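Posted by Harriet Villanueva, 15/01/2020

The car door handle has received very little attention from people who write about design, and I believe this is an oversight. It is the first part of a vehicle that most owners touch, and in the past few years it has begun to disappear. The new Bandville, unveiled by Bautista in November, has handles that lie flush with the door and slide out when the driver approaches.

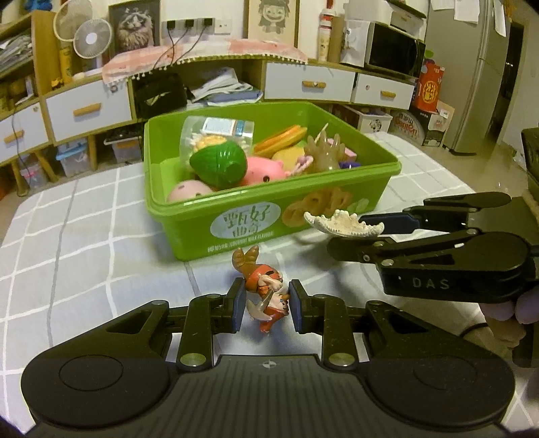
I spent a morning with the car at the Skarstead showroom. The handles are well made. They extend without noise, and the inner surface has been shaped so that the hand settles in the same position each time. The earlier Bautista sedans used a plain pull handle, fixed by two bolts, that could be operated in gloves and replaced in a home garage. The Bandville handle contains 19 separate parts – a motor and a position sensor among them – and a replacement costs $600 before labor.

Arvo Savolainen, formerly of the supplier Zister, worked on door hardware for 13 years. He told me that the flush handle was first requested by stylists, who wanted an unbroken line along the side of the car. The aerodynamic argument was added later, when the marketing department asked for one.

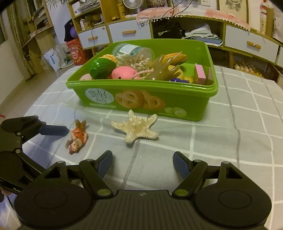
I do not object to a clean surface. My concern is that a handle also has to explain itself. A visitor who has never seen the car should know where to put a hand, and on the Bandville two of the showroom's guests pressed the wrong end of the panel before a member of staff stepped in.

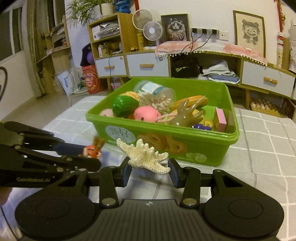

Can the doors be opened if the battery is flat?

The front doors have a mechanical release behind a small cover below the mirror. The rear doors must be opened from inside, by means of a cable in the door pocket.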